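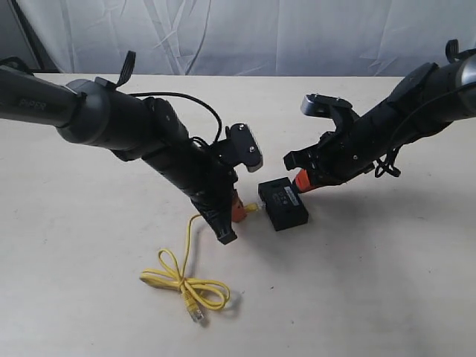 Ticket 856 was opened by Murray Gauthier, facilities office, Trurnelmont, on Tuesday, April 14, 2026. The reporter states that the second-floor meeting rooms lose their connection to the Trondex booking service for up to 45 seconds at a time, after which the door panels show every room as free. Wireless users on the same floor are not affected. Staff should note that the fault concerns wired equipment only, meaning any device joined to the wall by a network cable. Two double bookings have been recorded as a result.

Priority: Medium
Assigned to: Andri Egger, Flembridge Network Support

Update 1
The switch log shows port 3 dropping and returning nearly 40 times since the start of business. The patch lead was replaced and the port settings were compared with the February backup. No difference was found.

Update 2
Service was moved to a spare port at 11:20. The drops continued - the port itself is therefore ruled out. The wall outlet was tested and failed on one pair.

Update 3
The outlet was rewired by the building contractor, Trummer. No drops were logged during the afternoon. Door panels were restarted and now match the booking calendar.

Status: Pending. Mr. Gauthier is asked to confirm normal service before the ticket is closed. Double bookings already made must be corrected by hand in the calendar.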